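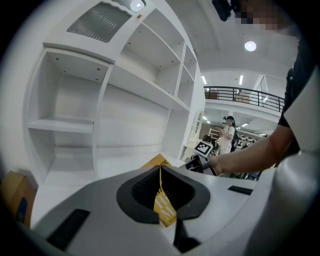 Nazma Akanda asked under our last update whether the Pernix hand-held kit can be used in a shop during opening hours, or only in a laboratory. The question deserves a full reply, which follows in several posts.

1/ Brustisham has had two Pernix kits on evaluation since April. The terms of the loan leave us free to publish what we find, favorable or otherwise. The supplier does not see these posts in advance.

2/ The kit is a gripper held by its handle and operated by a person. Recordings made with it are intended for training a robot arm fitted with the same fingers. Each kit is supplied with a charger, a case and a printed setup guide.

3/ On the question of opening hours: yes, with the written consent of the premises. Our operators have worked on retail floors with other people present. Faces are blurred before any material leaves our office. Pernix offers blurring as a paid service; we carry out our own.

4/ Retail interiors are a demanding test. White shelving under bright ceiling lights offers few features for tracking, and mirrors add false ones. We recorded 147 sessions in such settings. Tracking was lost in 6 of them, all within reach of a mirror or a glass door.

5/ The square marker above the hand must stay in place on its stand. In our second week one stand worked loose and the calibration for that afternoon had to be discarded. Pernix sent a replacement screw set without charge. We now check the stand before each session.

6/ Small hanging goods remain the weak point. Paper tags on thin string swing into the opening between the fingers and are easily caught. Boxes, folded textiles and rigid cards gave no difficulty. Prospective users who work mainly with tagged stock should request a trial before ordering.

7/ Comfort. Operators reported fatigue in the forearm after long sessions at low shelves. We have set a limit of 5 consecutive recordings, followed by a rest. The handle is well shaped, but the weight sits forward of the hand – a lighter front housing would be welcome.

8/ Documentation is adequate for setup and thin on faults. Two of the error codes we met were missing from the guide. Support answered both queries by the next morning.

9/ We also hold a Skirnness unit for comparison. It is lighter and its fingers open less widely. Results will be posted separately once the Alemayehu series of trials is complete.

10/ Our interim position: suitable for supervised use in shops and storerooms – not yet recommended for tagged or loosely hung goods. Requests for the session log may be addressed to Meron Degefa at the evaluation desk.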